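Varkelance hand grippers, pair: worth it?
Forum > Kits and Grippers > Reviews

tlenz wrote:
Month 2 with the pair. The job is tidying a bedroom: litter off the table, rubbish in the bin. I have a degree. 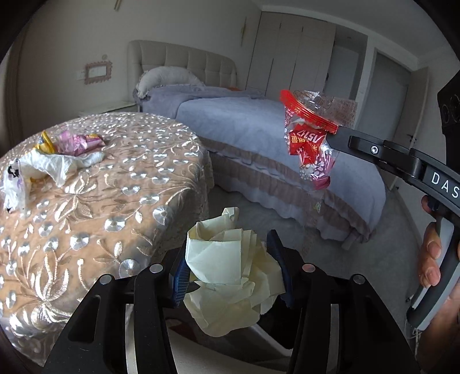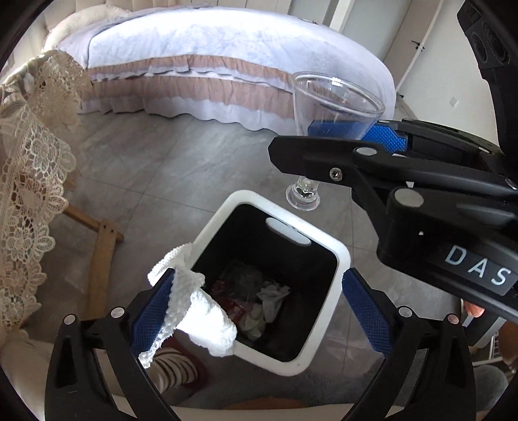 Tissues and lolly wrappers on the round table, then the bin by the bed.

Re: Varkelance hand grippers, pair: worth it?

bernie_t wrote:
$3,902 to pick up a tissue. My nephew does it for nothing, if you count never.

tlenz wrote:
Blue pads are great on tissue. Trigger's stiff, and my forearm has filed a complaint.

vkettler wrote:
Disagree on the pads. Mine went shiny after 288 grabs and Larkum wanted 12 bucks each for new ones. The trigger's fine, do some push-ups.

bernie_t wrote:
Would you trust it with a glass, Volker?

vkettler wrote:
Someone else's glass, sure.

kaede_s wrote:
Does the Vorura case fit both? The colour's awful but it's on special.

tlenz wrote:
Fits both if you take the handles off. I'd wait for a grey one.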